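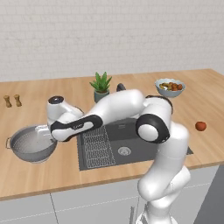
Fig. 1. Kitchen with wood countertop, brick-pattern tile and white cabinets.

Where Does the Water Go? A Kitchen Water Diary
Project report by Honeylyn Panganiban

Okay, so I picked this topic because of my grandmother. She washes dishes in a plastic tub and dumps the tub on her tomatoes, and she has been telling me my whole life that I waste water. I wanted to find out if she was right. (She was, mostly. More on that below.)

My question was pretty simple: in our apartment, which kitchen jobs use the most water, and can we cut any of them down without making everybody miserable? There are four of us sharing a place on Lillach Street, and we all cook, some of us better than others.

What I did

I kept a water diary for all of March. We have a little meter on the kitchen line, put in by the last tenants, and it reads in liters, so I stuck with liters the whole way through. I taped a sheet of paper inside the cabinet door with a pen on a string. Every time you used the tap you were supposed to write down the job (dishes, cooking, rinsing produce, filling a glass, "other") and the meter number before and after.

The pen disappeared on the second day. After that I used a pencil and things went better!

I also did a small side test on dishes. I took the same set of dinner things, smeared them with the same tomato sauce, and washed them two ways: once under a running tap and once with a filled basin plus a quick rinse. I did each way three times and took the average. My roommates thought this was the funniest thing they had ever seen, and one of them kept asking if the sauce was for eating.

What I found

Our total for the month was 2159 liters at the kitchen tap. I had no idea if that was a lot, so I asked my lab partner to compare with her building over in Stasiv, but her meter covers the bathroom too and we couldn't separate it out. So I can't really say how we stack up against other people, and I'm not going to pretend I can.

Dishes were the biggest job by a mile. That part I expected. The second biggest was "other," and that bugged me, so I started asking people what they meant by it. A lot of it was waiting for the water to get warm! The heater is at the far end of the apartment and you let 9 liters go down the drain before you feel anything. We were doing that several times a day and never thinking of it as using water at all.

In the side test, the running tap averaged 60 liters for the dinner set and the basin came in way under that, less than half. I was pretty shocked, and I did not enjoy the phone call with my grandmother.

Rinsing produce turned out smaller than I guessed. Same with drinking water, which barely shows up.

What we changed

We put a pitcher next to the sink to catch the cold water while we wait. It goes on the plants or in the kettle. We also agreed on the basin for dinner dishes, though breakfast is still a free-for-all because people are late for class and I'm not going to stand there with a clipboard.

I looked into a tap aerator too. The hardware store in Neltimora had one that fit, and it's on now, but I installed it after the diary was finished so there are no numbers for it in this report.

Problems with my data

There are gaps. Some evenings the meter jumped and the sheet had nothing on it, and one weekend we had people over and the log is basically a drawing of a duck. When I added it all up, 200 liters of the month had no job written next to them. I put those in their own row in the table instead of spreading them over the other jobs, after Pilusel (our study group, named after an inside joke) talked me out of guessing.

Also, people probably acted differently knowing there was a sheet. I know I did. I'd shut the tap off and feel very proud of myself.

If I did it again

I would run it for longer and split "other" into real categories from the start. I'd like to try the side test with greasy pans too, where I think the basin might do worse and need a refill. And I'd tape down the pencil.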